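Home About us Programme Classes Visit Support us Contact

About Vosmont

Vosmont is a small house for dance and music at the edge of Hotden, where the road goes down to the river. We present performances, we teach, and we keep a garden which is open to everybody in the daytime, with or without a ticket. People sometimes ask if we are a theatre, a school or a park. We are a little of each, and this page explains how the parts belong together.

How it began

The main building was a wool store. When the wool trade left Hotden it stood closed for a long time, and the roof over the north side was in bad condition. A group of dancers who were looking for a dry floor asked if they could use the south side for rehearsals. They paid a small rent and they swept the floor themselves. In the first summer they invited the neighbours to watch a rehearsal, and the neighbours brought chairs from their kitchens. This was the first Vosmont season, although it did not have this name yet.

The name is from the field behind the building, which is written as Vosmont on the old maps of the parish. We like that it does not mean anything special. Visitors from other countries can pronounce it without help.

Later the whole building became ours to use, on a long lease, and the repairs were made in stages. First the roof, then the heating, then the toilets, which many of our older guests still mention as the most important improvement. The stage floor was the last big work. It is a sprung floor, kind to the knees, and we ask everybody to respect it: no outdoor shoes, no drinks, also not for the technicians.

Our spaces

The Fortin Hall is the large room. It has 300 seats on a raised tribune, which can be pushed back to the wall when we need the full floor for a class or a social dance. The sound is good for voices and for small groups of instruments. For loud music it is less good, and we programme with this in mind.

The Loft is upstairs, with 96 places, and it is the room where most new work is shown for the first time. There is a lift. The Loft becomes warm in summer, so for afternoon performances in July and August we open the windows and we ask the audience to be patient with the noise of the birds.

The garden has a lawn, an orchard and a small open-air stage under the lime trees. You can bring your own food and sit where you want. Dogs are welcome on the lawn on a lead, but not in the orchard, where we have hens. When it rains strongly, the open-air events move to the Fortin Hall. The decision is made at four o'clock in the afternoon and is written on the board at the gate and on the front page of this website.

What we present

Our season starts in March and finishes when the evenings are too cold for the garden. In this time we show dance from this region and from abroad, chamber music, folk music, puppet theatre and spoken word. We try to keep a balance between artists who are well known and artists who have never been on a stage of this size. Sometimes an evening has both, with a short piece by a young company before the interval.

Every season we invite 11 artists or companies to live and work with us for a period. They receive a room, a fee, studio time and a key to the kitchen. We do not ask for a finished piece at the end. We ask only that they open the studio door once for the public, in the form they prefer. Some show twenty minutes of movement, some talk, one group cooked soup and sang while they were cooking. These open studios are free and they are often full, so please come early.

Many events in the garden are free too. For the others we keep the prices as low as we can, and there is a reduced ticket for students, for people without work and for residents of Hotden and Gulcombe. You do not need to show a document for the reduced ticket. We trust what you tell us at the desk.

Classes and families

The school part of Vosmont is open all the year, also in winter when there are no performances. We teach dance for children, teenagers and adults, a choir without audition, and a movement class for people who have had an injury or an operation. The last one is given together with physiotherapists from Gulcombe, and the groups are kept small.

Children can start from the age of 3, together with a parent or another adult they know well. In this class nobody learns steps. The children run, stop, roll, listen and carry things through the room, and the adults do it also. From school age the children come alone. We do not make exams and we do not give medals. At the end of the spring term there is a sharing in the Loft where each group shows what it has been doing, and the families bring cakes.

For families who come to the performances we have a corner in the foyer with books, drawing paper and soft mats. Babies may come to all the events in the garden. In the Fortin Hall we have relaxed performances, where it is allowed to talk, to move and to go out and come back. The lights are not completely off and the loud effects are softer. You find these in the programme with the word "relaxed" beside the title.

We visit schools too. Our teachers go to the primary schools of the valley with a workshop of one morning, and afterwards the class is invited to see a performance in the hall. The bus is paid by us, because we noticed that the bus was the reason why schools said no. 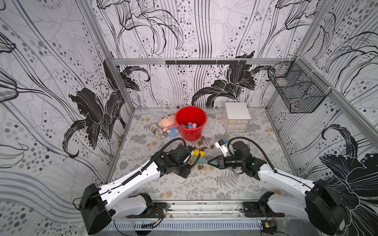

Do I need to buy a ticket only to visit the garden?

The garden is free for everybody during the day, and you need a ticket only for the evening performances on the open-air stage when the programme says so.

How we work

Vosmont is an independent organisation without profit. The money comes from tickets, from the classes, from renting the hall, and from public and private support. If there is something left at the end of the year, it goes to the fund for artists. We publish our accounts, and a paper copy is at the desk for those who prefer to read on paper.

The team is small, and in the season it becomes larger with stewards, cooks and technicians, most of them from the neighbourhood. Everybody who works here is paid at least the agreed wage of the sector, including the young people who park the bicycles. If you would like to work with us, please look at the contact page in winter, when we begin to prepare the new season.

We try to be careful with what we use. Sets and costumes are stored in the barn and lent to other companies and to schools. The café cooks with vegetables from two farms close to Gulcombe, and the menu is short for this reason. Rainwater from the big roof goes to the orchard.

Coming to us

From Hotden station it is a walk along the river, flat and with lights in the evening. The path is suitable for wheelchairs and pushchairs until the gate. By car, please follow the signs for Hotden Bridge and use the field on the left side. The parking places near the door are reserved for people who cannot walk far, and you can book one by telephone on the day of your visit. After evening performances a small bus goes back to Gulcombe and waits for up to ten minutes if the applause is long.

The café opens two hours before each performance and during the children's classes. Tea is also served at the interval, in real cups, so please bring them back to the counter and do not leave them in the grass.

Contact the box office: Vosmont, River Road, Hotden | © Vosmont | Back to top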